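Robotics / Manipulation
April. By Halfdan Mikkelsen and Troels Grímsdóttir

4. Comparison of the two hand-held grippers

We compared 2 hand-held grippers, the Flemar and the Ornex, in the same office room in Brusulcombe. Both carry a wide-angle camera close to the jaws. The operators were Refugio Ibarra and Arnar Norðdahl, and each of them used both tools. In total we kept 1,242 demonstrations. A further 193 were removed before training, mostly for lost tracking during fast wrist rotation.

The position of a tool is estimated from its own camera. When two tools work near each other, the printed cube on one tool can also be seen by the camera of the other, and this gives a direct measure of the distance between them. Figure 3 shows such a view, with the marker cube on top of the second gripper and the brick wall behind it.

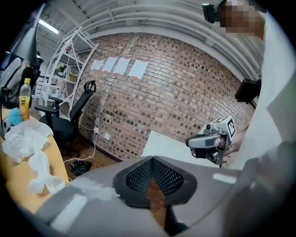 Does a wider lens make the position estimate better? In our tests it helped most in slow movements near a plain surface, where a narrow lens finds too few features to follow. In fast movements the shutter time was more important than the lens.

Figure 3. View from one hand-held gripper toward the other. The face of the operator is blurred.

The Ornex was preferred by both operators for small parts, as its trigger needs less force. The Flemar kept its calibration longer, and we had to repeat the procedure only once in 7 sessions. Asger Briem checked the calibration files independently and found the same offset in the vertical axis which we report in Section 5. We did not correct this offset before training, so that the two tools are compared as they were delivered.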